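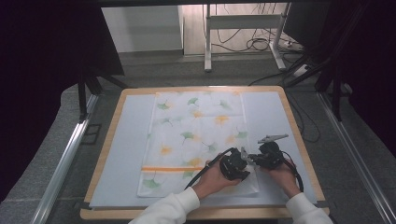 2 min read

Student Projects | Textiles & Home

Print this page | E-mail this page

My project for September was folding, and I picked the ginkgo-leaf cloth because the green and yellow leaves make me happy! Yolandi Le Roux wanted me to try the Kurek fold – long sides in first, then the ends – so I did that one over and over.

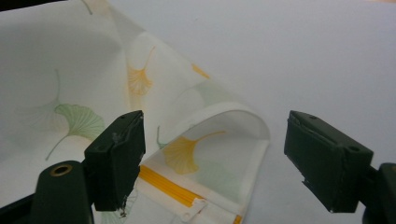

My early tries came out lumpy, and I got faster once I quit fussing with every little wrinkle. Charoen Yimyam timed me (he's strict) and wrote down 9 good folds before lunch. I still like my grandma's way better – halves, then halves again.

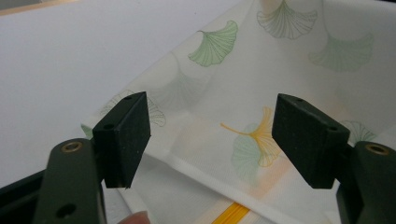 Does the cloth need ironing first?

I'd skip it – smoothing it flat by hand was plenty for me.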